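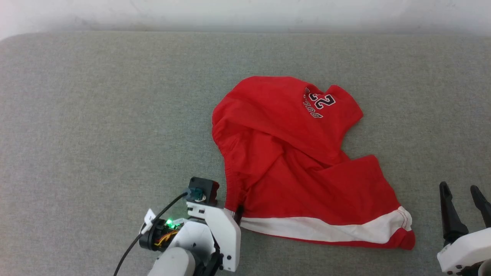 The people who sell robots to laundries like to talk about the dull jobs. Folding is always first on the list. It is repetitive, the argument goes, it hurts the shoulders, and surely everyone would be glad to see the back of it.

Kathleen Tierney has folded sports kit at Flanagan for most of her working life and she isn't sure she would be glad at all. She runs the finishing room at the Graddale site, where kit comes back from the wash and goes out again to clubs and schools. "They keep telling me it's the boring part," she says. "It's the part where I sit down."

Since the spring, one corner of her room has belonged to a pair of robot arms supplied by Movik. They work over a padded grey top, one arm on each side, and what they mostly get is shorts. Shorts are supposed to be the easy case. They have no sleeves, no collar and not much to them. Dropped in a heap, though, a pair of shorts has no obvious front, and a waistband can pass for a hem until you have hold of it.

Flanagan's finishing room handled 1202 items on the day I visited. The arms' share of that was 50. Movik's people told me this was a learning phase and that the number was the wrong one to look at. I asked which was the right one and was sent a slide deck.

To be fair to the machine, it is more interesting to watch than the deck suggests. The fingers come down open, close on a corner, lift, and very often put it back and try again from a different side. A child learning to make a bed does much the same. When it gets a good hold on a hem you find yourself rooting for it.

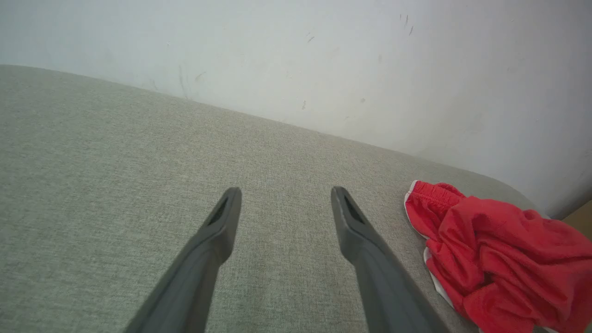
Then you notice who is standing next to it. For every hour the arms run, a member of Tierney's staff stays close by to set down the next garment, free the ones that have got into a knot and redo the ones that have come out crooked. There were two people on this duty when I was there. Neither was folding. On the rota the job is called "support", and it is paid at the same rate as before.

Fionnuala Nic Aodha, one of the pair, had her own view of the new title. "I used to finish a rail and it was finished. Now I watch something else not finish it."

She doesn't hate the thing. She likes the engineers, who are polite and bring decent biscuits, and she has learnt to tell from the angle of a wrist when a grab is going to slip. What bothers her is that this knowledge goes in one direction. She corrects, the system records the correction, and her name is nowhere on it. She asked whether there would be any payment for that side of the work and was told it was a good question.

Management's case rests on what comes later. Flanagan wants the arms to reach 1000 items a day, at which point, I was assured, staff would be "freed up for higher-value tasks". I asked for one of those tasks. Quality checking was mentioned. Tierney's staff already check quality, and they do it with their hands while they fold: a split seam, a gone elastic, a number beginning to lift off the cloth. Take the folding away and the checking becomes a separate job that somebody has to be given time for.

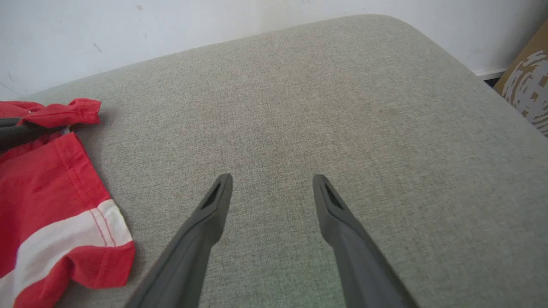 What happened at Tollesia

There is a precedent not far away. Tollesia, which does hotel towels, put in its own folding line some years ago, and the firm will tell you that no one was sacked. This is true. It is also true that leavers weren't replaced, that the early shift became a shift for one, and that the person on it eats alone. Towels are flat and square and the line copes well with them. I doubt it says much about a heap of basketball shorts, but it says a fair amount about how a workforce shrinks without anyone having to announce it.

Tierney has asked for three things in writing: that the support role counts as skilled work, that those who do it can swap back to folding when they choose, and that the headcount is fixed until the trial is reviewed. She has had a reply on the first. It says the firm values skill at every level.

The review is set for September. Movik will be in the room, and so will Flanagan's managers. When I left, Tierney was still waiting to hear whether she would be.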